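Walk-round checklist, bin and liner robot, Nanddale building, with my comments

12th February
By Zuleica Bezerra 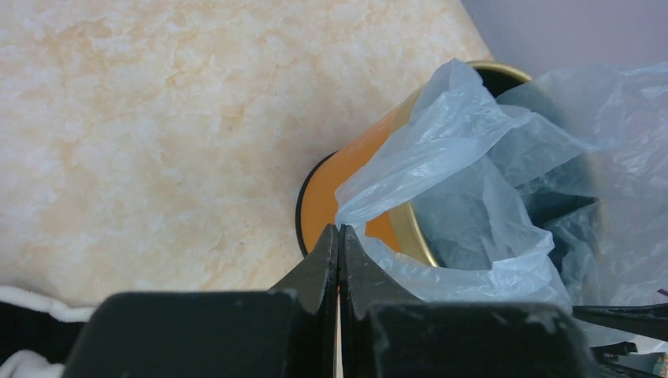
I do this walk-round before the early shift gets going, and I've typed my comments under each item the way they came out of my mouth, so forgive the rambling. The form itself is the standard Skitano one. The comments are me, fourteen years of cleaning offices and now (as of April last year) the person who signs for a machine as well.

1. Emergency stop reachable and tested
OK. Pressed it, everything went still, reset fine. Please stop hanging coats on that side of the charging cupboard! I had to move two of them to get at the button, and I'm not tall.

2. Floor route clear
OK with a comment. The stone floor in the lobby is lovely and it's also slippery when it's just been mopped, so mop after the liner run and leave the wet sign out until it's dry. The old order was mop first, bins second, and I know some of you did it that way for years. I did too. The robot is slower on a wet floor and you'll end up standing there waiting for it.

3. Gripper fingers clean and undamaged
OK. Wiped both. There was a bit of sticky stuff on the left one, juice I think. Use the gray cloths, not the scrubby green pads, they leave scratches.

4. Liner change, watched from start to finish
OK on the metal-rimmed bins. It takes hold of the edge of the bag in a bunch and pulls, and a pinch like that is fine on the thicker liners. The cheap thin ones split on us all through the fall. If you get a box that feels like sandwich bags, put it to one side and tell me. And a plea: no hands in the bin while the fingers are closed on the bag, even if you can see it's going wrong. Hit pause, then help. I caught myself reaching in last month out of pure habit, so I'm not preaching.

5. Sharps and glass check before the run
NOT OK. This one I care about. When we emptied by hand we felt the weight of a bag and heard the glass, and we knew to be careful. The robot doesn't tell us any of that. So a person looks into every bin before the run starts, with a flashlight if it's a deep one. On my walk-round two kitchen bins hadn't been ticked off on the sheet. I've put the sheet on a clipboard by the sink where you can't miss it.

6. Full bags: weight and lifting
OK. The robot ties off and sets the bag down, and we still do the carrying to the dock. That was the deal from the start and I want it in writing somewhere, so now it is. Do not let bags stack up so that one person ends up hauling the lot at the end. Mets have promised us a second cart and I'll keep asking until I see it.

7. Noise and warning light
OK. Light works. The beep is set to low now after the people on the second floor complained, and it's so much nicer to work next to!

8. Fault log filled in
Partly. The log has 363 lines since we started it, which I think is great, because it means people are writing things down. But "stuck again" doesn't help the Plolisent engineer very much. Which bin, what bag, what did you do? Three or four words extra.

9. Staff trained and comfortable
I wrote OK and then crossed it out. Everybody has had the training, so on paper it's 100 percent. Comfortable is another thing. A few of you have told me the shift feels lonelier now the bin round isn't done in pairs, and I feel it too, we used to do all our talking on that round. My back is much better for not bending over all those bins, I won't pretend otherwise. I've asked if we can do the glass check in twos, which would be safer and would give us the company back. Waiting to hear.

10. Hours and duties
Not on the printed form, I added it. No one's hours have been cut because of the robot. The time goes to kitchens, door handles and the window ledges we never got to. If your schedule says something different, bring it to me and we'll look at it together.

To fix before the next walk-round: clipboard sheet ticked for every bin (all of us), coats off the cupboard (you know who you are), thicker liners ordered (me), answer about working in twos (me, chasing).

Signed, Zuleica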